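3.2 Task lighting and reading comfort in the Hendcombe rooms

The second part of the study looked at how light reaches the working surface. Earlier work in public reading rooms has mostly measured light at ceiling height or averaged it across the whole floor. Such averages are easy to compare between buildings, but they say little about what a reader meets at the desk. Okeke and Pylypenko (in preparation) found that readers at Lokmont chose seats by the evenness of light on the page and gave little weight to the overall brightness of the room. We wanted to know whether the same held at Hendcombe, where the windows are smaller and the desks deeper.

Seat choices were logged over one term, giving 3,637 entries after duplicate records were removed. Entries made during evening events were left out, as seating on those occasions was assigned. Each entry was matched to a desk position and to the lamp setting in use at the time. Desks in the north bay were treated as a separate group, because their lamps are fixed to the wall and cannot be tilted by the reader. A further 43 readers took part in interviews, which were carried out by Ifeanyi Akpan in May and coded by two members of the team working separately. Where the codes differed, Nkechi Iyamu made the final decision.

Readers used the word "glare" for at least two different problems. The first was reflection from glossy paper, which most people solved by moving the book. The second was a bright patch on the desk beside the page, and this was harder to avoid. Several readers said they had given up a favorite seat because of it.
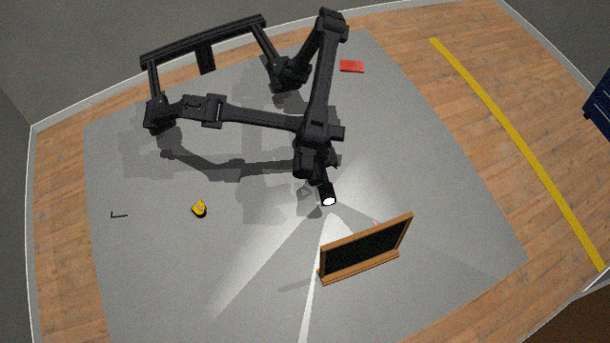 Figure 2. Simulated view of a lamp directed onto a light gray mat.

Desk finish and lamp angle should be considered together when a reading room is refitted. In the interviews, complaints about uneven light came most often from readers at desks with a pale covering and a low lamp. A pale, wide cone of the kind rendered in Figure 2, which fans out over the gray surface in lighter streaks, resembles the pattern these readers sketched for us. Most of them placed the book outside the brightest area and left that part of the desk for notes or a bag. Readers at the darker Ospina desks, with the same lamps, rarely mentioned the problem. We return to the question of desk finish in Section 4, where the Rakska survey responses are compared with the seat records.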